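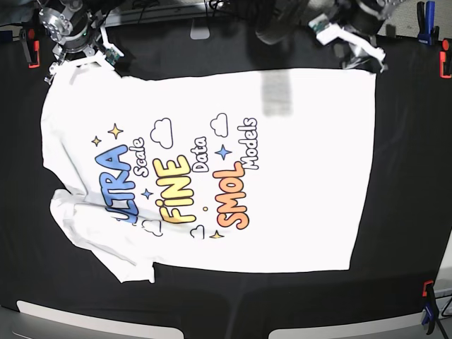
Fig. 4. Test shirt on the clamped cloth, right gripper at the shoulder.

4.2 Checking the cloth and fingers (Kimeo folding cell)

1. Pause the cell and park both arms. The Kimeo has no opinion about your knuckles.
2. Pull the black cloth flat and close every clamp. Tug each corner. A cloth that creeps will be folded along with the shirt.
3. Wipe the white fingers with a dry rag.
4. Lay the test shirt print side up, collar to the left.
5. Run program 1524. The right gripper should pinch the shoulder without dragging the collar.

Note: Wrinkles near the sleeve are fine. Ironing is not covered by the Gellarov warranty.

CAUTION: Keep clamp handles clear of both arms. If fault 1648 shows, go back to step 2.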